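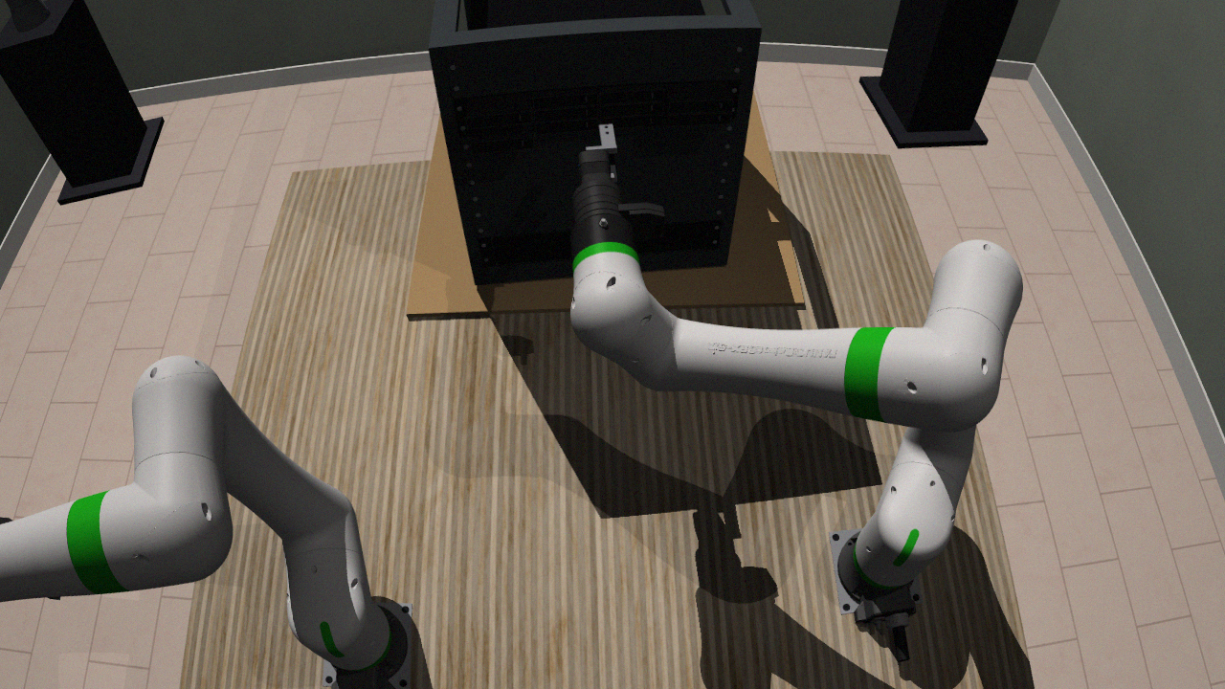
How often should an equipment cabinet be cleaned and checked?

Carry out a light check every month and a full clean once a year, usually in August when the buildings are quiet. Cabinets in dusty places, such as those next to a loading bay or workshop, need a full clean every six months.

Looking after network cabinets: guidance for site staff
Flilisden Buildings Service
Last reviewed 27/03/2025

Who this guidance is for

This page is for site staff who look after a building in which one or more network cabinets are kept. It covers routine checks, cleaning, labelling and record keeping. It does not cover the fitting of new equipment, changes to network settings or any work on fixed electrical wiring. Those tasks are carried out by the network team or by an approved electrician.

The steps apply to floor-standing cabinets and to open racks. Small wall-mounted boxes may be treated in the same way, but the section on moving a cabinet does not apply to them.

Before you start

Ask the network team for a work slot at least two working days ahead. Light monthly checks do not need a slot. Anything that involves opening a rear door, moving a cable or switching off a device does.

Read the cabinet record in Hivavent before you go to the room. The record shows which devices are in use, which are spare and which must never be switched off without written consent. Print a copy if there is no signal in the room.

You will need:

a vacuum cleaner with a soft brush head, approved for use near electronic equipment
dry, lint-free cloths
a torch
a printed cabinet record
blank cable labels and a permanent pen
hook-and-loop cable straps
a notebook

Do not use spray polish, wet wipes or household dusters. Do not bring drinks into the room.

Remove loose jewellery, including lanyards that do not have a safety break. If you are to touch any device, wear the wrist strap kept with the cabinet keys and clip it to the earth point marked on the cabinet.

Monthly check

1. Stand at the door of the room for a moment before going in. Note any burning smell, any alarm tone and any sign of damp on the walls or ceiling. If there is a burning smell, leave the room, close the door and follow the fire procedure for the building.

2. Read the room temperature from the wall display and write it down. The accepted range is printed on the notice beside the display. Report a reading outside that range on the same day.

3. Look at the front of the cabinet. Blank panels should cover the unused spaces. A missing panel lets warm air from the back return to the front, and the equipment above it may then run hotter than it should.

4. Look at the status lights and compare them with the cabinet record. Amber or red lights should be reported. Do not press a reset button to see whether a light clears.

5. Check that the air openings are clear. Nothing should be stored on top of the cabinet. Keep a gap of at least 100 mm at each side unless the record gives a larger figure.

6. Look along the floor for trailing leads and for anything stored where a person would need to stand. Stationery, chairs and cleaning stock must be kept elsewhere.

7. Sign the sheet on the back of the door and enter the result in Hivavent before the end of the day.

Annual clean

The annual clean takes longer and must be done by two people. One person works at the cabinet and the other reads from the record and writes notes. Neither should be a contractor working alone without a pass for the room.

Begin with the floor. Vacuum the whole room before opening the cabinet, working from the far wall towards the door. Allow the dust to settle, then go over the area next to the cabinet a second time.

Open the front door and secure it so that it cannot swing. Vacuum the bottom of the cabinet first, then the door filter if one is fitted. Filters that can be washed should be taken away, rinsed in clean water and left until fully dry. Fit the spare while this is done. A paper filter should be replaced, never shaken out and used again.

Wipe the outer panels and the rails with a dry cloth. Keep the cloth away from sockets and open ports. Where dust has gathered around a fan, hold the brush head a short distance from the grille and let the air flow lift the dust away. Pushing the brush into the grille can damage the blades.
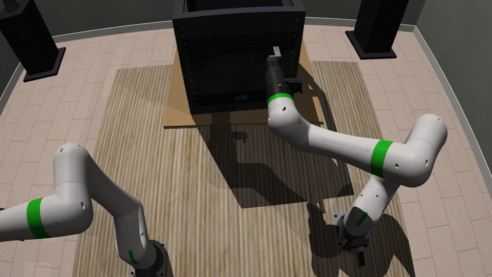

Check the fixings next. Every device should be held by the full set of screws shown in the record. Tighten loose screws by hand with the correct driver. A powered driver must not be used, as it can strip the thread or crack a mounting ear. If a screw turns without gripping, leave it in place and report it.

Look at the floor beneath and beside the cabinet. Timber and laminate floors can dip under a heavy load, and the first sign is often a door that no longer closes cleanly. Place a spirit level along the base, from side to side and then from front to back. Record the result even where the cabinet is level, so that a later change can be seen.

Rugs and loose mats should not be placed in an equipment room. Where a site has been given consent for a mat, it must be an anti-static type, lie flat at all edges and be listed in the record.

Finally, close the doors, lock them and listen for a short time. A new rattle or hum may mean that a panel has been refitted badly.

Labelling cables

Each cable must have a label at both ends. The two labels must match. A label placed at one end only is treated as missing.

Write the label before fitting it. Use the building code, then the cabinet letter, then the port number. At Moffat House, for instance, the code is MOF, and a cable in port 3 of cabinet B is labelled MOF-B-3. Do not add the name of a person or a department, as these change more often than the cabling does.

Fix the label a short way back from the plug so that it can be read without bending the cable. Handwritten labels are accepted if they are clear. Replace any that have faded.

Cables should be gathered with hook-and-loop straps. Plastic ties are no longer accepted at any Flilisden site. They are easily pulled too tight, and cutting them off has led to damaged cables. Existing ties may stay until the cable they hold is next worked on.

If you find a cable that leads nowhere, do not pull it out. Attach a yellow tag, write the date on it and report it. The network team will trace the cable and arrange for its removal.

Moving a cabinet

Site staff must not move a cabinet that has equipment in it. This includes short moves to clean behind it and moves on castors. A full cabinet is top-heavy and can fall with very little warning.

An empty cabinet may be moved by three people once the network team has confirmed that it is empty and unplugged. Measure the route first. The tallest cabinets in use are 2,000 mm high and will not pass upright through some of the older doorways at Brarham Depot. Lay boards over soft or uneven flooring, and lift the cabinet over a raised threshold without tilting it forwards.

Keeping the record

The cabinet record is only useful if it matches what is in the room. Make changes in Hivavent on the day the work is done. Choose the building, then the room, then the cabinet, and select "Add visit". Enter the type of visit, the temperature reading and any faults. Attach a scan of your notes if they contain more than the form allows.

Do not overwrite an earlier entry. If a mistake has been made, add a new entry that states the correction and refers to the date of the first one.

Paper sheets from the back of the door should be sent to the Brarham office when they are full. They are kept for two years.

Reporting a fault

Faults that affect a working service should be reported by telephone. All other faults may be entered in Hivavent. Give the building code, the cabinet letter and a plain account of what you saw or heard. It is not necessary to suggest a cause.

If water is entering the room, do not touch the cabinet. Keep others out, telephone the network team and wait outside until they confirm that the power is off.

Related guidance

Keys and passes for equipment rooms
Working near live equipment
Safe storage in shared rooms
Fire procedure for Moffat House and Brarham Depot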